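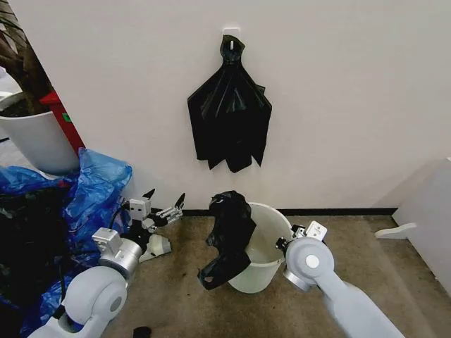 Our good practice sheet has 8 lines now, and I want to defend the shortest one: name the success before you start. For a bin liner we write that it must cover the rim all the way round.

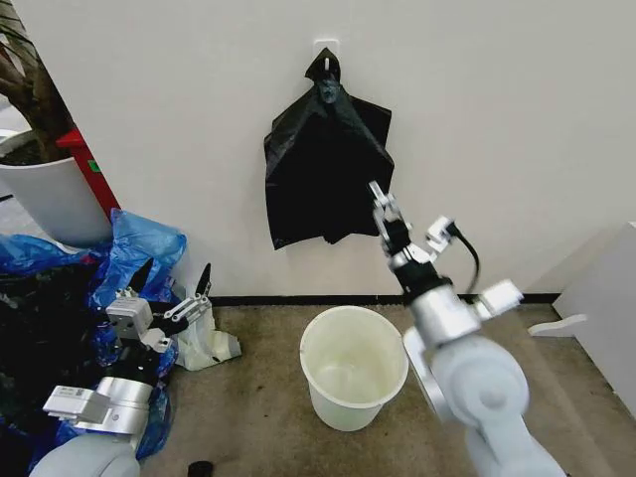
Right gripper at the bottom edge of the hanging bag.

The second rule concerns thin plastic. Close slowly, and keep the other gripper open until it is needed.

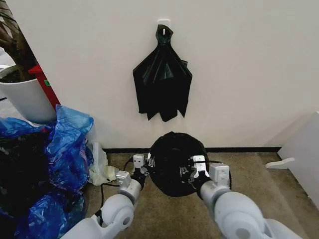
Posted by Liya Gebretsadik in Kinulo notes

On Friday I will add a line on pinching both sides of a rim. My colleagues at Utham want it stricter.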